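Ticket 1770 - Colleck display units, one dim / one mostly dark
Opened by: Olga Durán
Status: open, waiting on parts

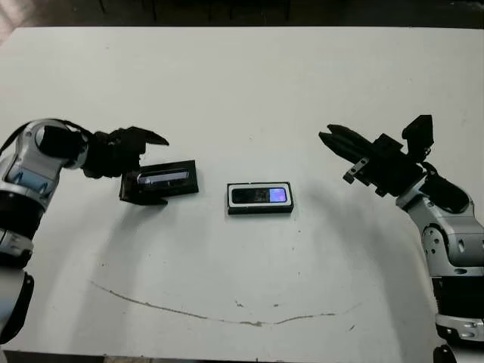
Both Collecks came back from the Medina counter this morning with a note taped on, "screens bad", nothing else. Great. Put them on the bench and powered them up before touching any settings. They don't fail the same way so I'm logging them seperately. Unit A is the one with the narrow screen and thick black border, comes on but dim, sort of white-lavender. Unit B, white bezel, stays dark apart from a bright purple-blue square at the right end, and some faint gray shapes in the dark part. Supposed to be showing queue number + message on both.

8:40 am
Unit A. Brightness was at 9 in the menu, pushed to max (23). No change I can see. Saved, power cycled, it kept the setting, still dim. So it's reading the setting, just not doing anything with it.

9:05
Unit A again. Different supply, the spare from the Drillow kit, same voltage. Same dim. Put original supply back.

9:20
Unit B. Power cycle x3. Square comes back every time, same end. Gray stuff doesn't change when I send a new message. Sent "TEST 13" from the desktop tool, tool says delivered. Nothing readable on the unit.

9:35
Swapped data cables A <-> B. Fault stays with the unit both times. Not cables then. Labeled them anyway, the Medina ones had no labels at all

10:10
Factory reset on B (hold side button, count to 13, let go when it beeps). Beeped. Came back with the square. Firmware page in the tool shows B two versions behind A. Asking Brenda if we can update or if Medina is pinned to the old one for some reason.

Reply - Brenda Barrientos, 10:50
Not pinned, they just never update. Go ahead. Use the Fovico loader though, not the desktop tool, desktop tool hangs at the end on those older bases. Did you check the ribbon on B? Had one in July with a block of color stuck at one end, reseated the ribbon and it was fine for a few weeks. Then it wasnt.

11:30
Updated B with the Fovico loader. Went through OK, version matches A now. Display same as before. Square still there.

11:50
Opened B. Ribbon was in but crooked on one side. Cleaned contacts, reseated, closed up. Now the square flickers at power on then goes steady. Gray shapes a bit stronger, could almost be text. Calling that a maybe. Pressing lightly on the bezel does nothing.

1:15 pm
Opened A. No burn marks, no swelling, connector seated. Backlight driver measures low at the output, input is fine. Don't want to solder on a counter unit, ordering the driver board.

Parts requested:
driver board for A
panel + ribbon for B (ribbon alone if panel is on backorder, will try that first)

Brenda can you tell Medina they're on paper tickets til these are back. They asked for a loaner, we have one but its missing the foot.

Reply - Brenda Barrientos, 1:40
Told them. They'll take the loaner without the foot. Leave B powered over lunch tomorrow and see if the square moves or fades, the July one did before it quit.

1:45
OK will do. Leaving ticket open.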